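Home | Diary | Archive | Contact

March 2018
by the Hercombe diarist
2 min read

Tuesday, and the bed won.

We had planned a quiet day of folding. The Brelitcombe people want shirts folded on something soft, on the theory that customers own beds, and I was on the grippers from first thing. By midmorning the left one had developed an opinion. I would open my hand and it would go on holding, with the grim sincerity of a toddler in a supermarket. A moment later it would let go of its own accord, usually once I had started tugging.

The Østergaard manual devotes 105 pages to this gripper and 2 lines to the jaws failing to open. The first line says to restart it. The second says to restart it again. I did both – I am nothing if not thorough – and it came back with a cheerful green light and bit a sleeve.

A sleeve is fine. What bothered me is that the light stayed green all the way through. We tell every new starter that green means it will do what you ask, and there I was, attached to a green light that was doing no such thing. In February the same fault pinched my thumb, and I wrote it off as clumsiness. I have now filed it properly, thumb included, on the Pultstead form, which wanted to know whether the injured party had been wearing a hard hat.

The log has 3000 lines in it for the morning. I read the last 100 and found the release command sent each time, right on schedule, and the jaws reporting themselves open while shut. So the sensor is lying, or the firmware is lying on its behalf.

After lunch I went back with the force turned down and took it slowly, one dark blue garment at a time.

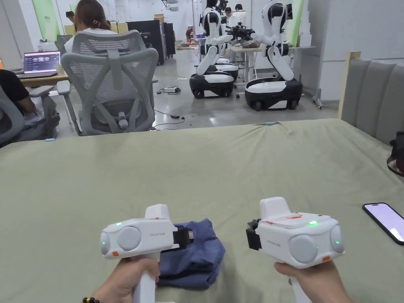 Evening

Left gripper is in the drawer with tape on it and a rude note. I asked for the light to be tied to the real jaw position and was told this is a good idea for the next version. Shirts folded to a standard my mother would accept: none. Thumb fine. Must find out who orders the tape, as I finished the roll.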